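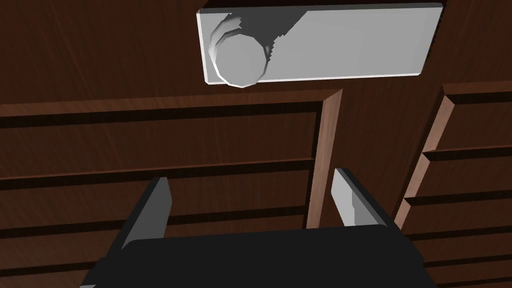
Olaia Collado and Unai Manzano
Girndale Polytechnic, Robotics Project Unit
Filed under coursework, in January
14 shares | 2 comments

Projects > Second Year > Learning from Demonstration > Final reports

Search reports Go

Teaching Apaza to open things: collecting demonstrations in a simulated house

1. What we set out to do

Apaza is the name of our policy, the part of the project that is supposed to learn. It takes in camera views and joint positions and puts out the next small movement. When we inherited it from last year's group it could do a passable job of moving a cube from one side of a table to the other, and had strong opinions about everything else, all of them wrong.

Our proposal was to teach it to open doors and drawers by showing it a person doing so, many times, through a simulated two-armed robot. The target was 2,000 demonstrations, split evenly between a set of double doors with lever handles and a cabinet with round knobs. Our supervisor, Birdie Pennington, wrote "ambitious" beside this figure in pencil. We took it as praise.

2. Setup

We used Haltonier, the department's simulator, and a furnished house in it called Ulden. Unai wore the headset and held the two hand controllers. Olaia sat at the desk beside him, started and stopped each recording, and typed a label. We swapped when the headset wearer began to feel seasick, and the views from this robot are tilted enough that we swapped a lot.

Each demonstration was stored with the head camera view, a view from each wrist, the joint positions, the gripper opening and the operator's commands. The label was one of three words: good, poor or bin. At the start of every recording the robot's base was placed by a random number, as was the angle of the sun. Randomising the sun was Unai's idea. It gave us shadows in all sorts of places, with edges like a bread knife, and we decided the policy might as well meet them early.

3. The doors

We began with the doors on the theory that a door is large and therefore easy. A person opens one with a coffee in the other hand. Our operator needed both controllers, a foot of floor space cleared around the chair, and quiet.

The procedure settled down after the first few sessions. Bring one gripper to the lever, close it, turn the wrist, back the base away while keeping hold, and use the free arm for the second leaf if the gap allows. Backing away is where most recordings died. The arm has a limited reach, the door swings in an arc, and if the base goes straight back the gripper slides off the end of the lever and the whole robot carries on with great dignity toward the wall.
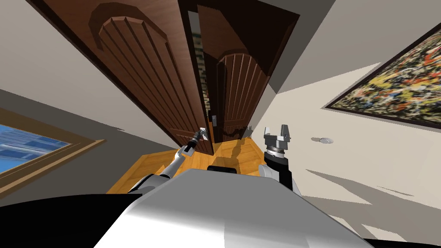 Why not write a script to open the door and record that instead?

We tried one, and it worked from the single starting position it was written for. People correct themselves when they drift off line, and those corrections are what we wanted the policy to copy, so the scripted runs were left out of the training set.

Good door recordings shared one habit, which was a pause just before the grip closed. Neither of us meant to do it. Apaza learned the pause beautifully. For a week it would travel to the lever, stop, and contemplate it until the time limit ran out. We trimmed still moments from the recordings, retrained, and it began closing its fingers again, though it retains a faint air of reluctance.

4. The cabinet

The knobs were harder on the operator and easier on the computer. There is very little to swing and the base can stay put. On the other hand, a knob has to end up between two fingers that block much of your own view of it, and the head camera is no help at close range. We ended up steering almost entirely from the wrist camera, which gives you a large quantity of gripper and a modest amount of furniture.

Radomír Trnka from the year above lent us his approach: line up on the plate behind the knob, get level with it, and only then move in. It felt slow. It was slow. It also put an end to the recordings in which the operator pinched the air beside the knob and pulled back a handful of nothing.

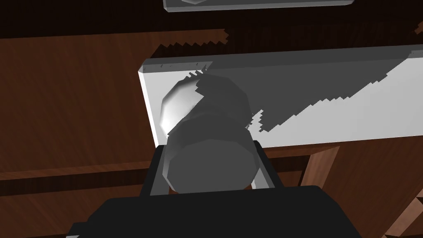
We kept the slow approach for the rest of the collection and relabelled the earlier cabinet runs to match the stricter standard. A number of cheerful goods became poors overnight. Vega Marín, who was building her own project on our data, asked if we could stop changing the labels while she was using them, and from then on every change went in a dated file with a note.

5. What we ended up with

We stopped at 1,000 usable demonstrations, half the target. The shortfall has several causes and we are responsible for most of them. We lost a Saturday to recording with the left wrist camera switched off. We lost another 19 runs to a folder name containing a space, a thing both of us had been warned about in first year, in writing.

Bins were kept as well as goods. At first this was laziness. Later we found the failed door runs useful for training a small checker that flags a slipped grip, and it now catches most of the bad recordings before anyone has to watch them.
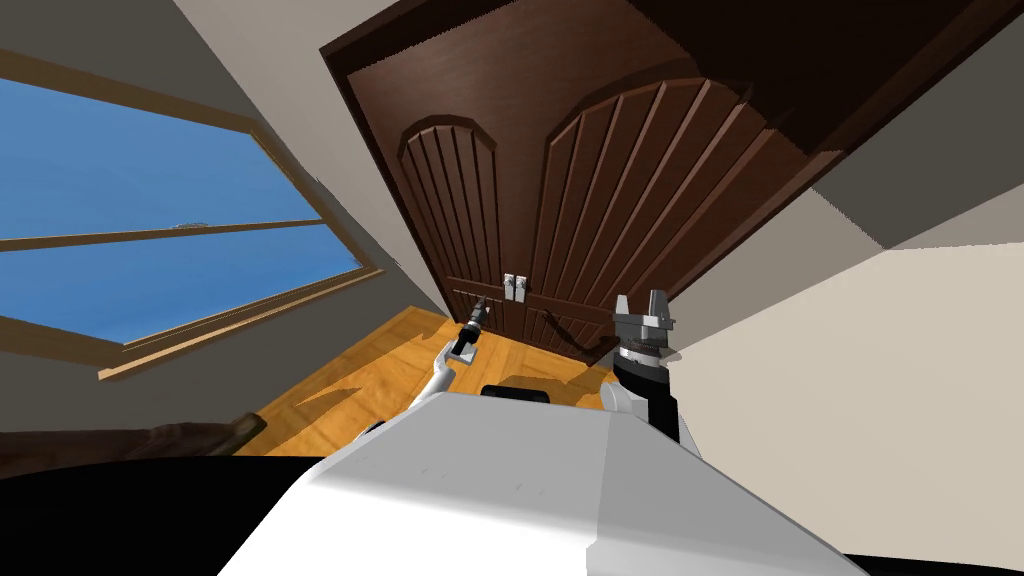
Starting positions turned out to matter more than we had allowed for. Our random placement drew from a fairly narrow strip of floor, so Apaza is confident when it begins square to the doors and vague when it begins off to one side. We widened the strip near the end, too late to fill it properly. Anyone continuing this should widen it first and put up with the awkward early recordings.

6. For whoever takes over

The recordings are on the group drive under Ulden, sorted by task and then by operator. Read the label notes before you train on anything. Check all three camera views on the first run of every session, even if they were fine yesterday. Olaia's runs tend to approach the handle from below and Unai's from above, and we never worked out whether mixing them helps, so a comparison is there for the taking.

The headset strap is held on with tape. Please leave the tape alone.

Share this report | 2 comments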